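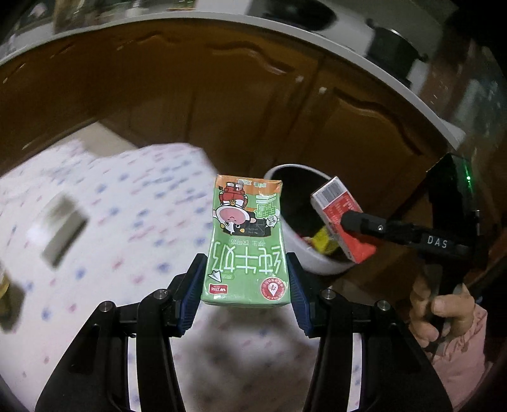

Green and orange milk carton and red and white box, each held in a gripper.

Drakia Records to issue Endano's second album, "Nollton," in March

31 December 2002

Drakia Records will release "Nollton," the second full-length album by the instrumental drone group Endano, in March. The album contains seven tracks and runs 50 minutes. It will be available on compact disc and in a vinyl edition limited to 498 numbered copies. The track order is the same on both formats. The vinyl edition is divided after track four.

The album was recorded on eight-track tape and mixed to half-inch stereo. Instrumentation consists of two detuned guitars, harmonium, bowed cymbal and bass drum. No vocals are used. The closing piece, "Ursu," is the longest on the record and was performed in a single take, with the harmonium added afterward. Its low drone is held at a constant pitch while the guitars move up to five semitones above it.

Separate masters were cut for the two formats. The vinyl master has reduced low-frequency stereo width below the bass drum fundamental. The compact disc master was transferred without added limiting, and its average level is lower than that of the group's first album. Listeners may need to adjust playback volume.
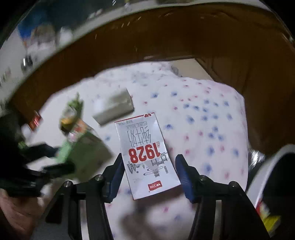

Format and ordering information

The compact disc is packaged in a card sleeve with a printed insert. The vinyl edition is pressed on black vinyl in a heavy single-pocket jacket, with a lined inner sleeve. Copy numbers are stamped on the back of the jacket and cannot be requested.

Mail orders will be filled in the order received. Orders are limited to one vinyl copy per address. Stores should place orders with their usual distributor. Review copies are supplied on compact disc only and may be requested in writing from the Drakia press office.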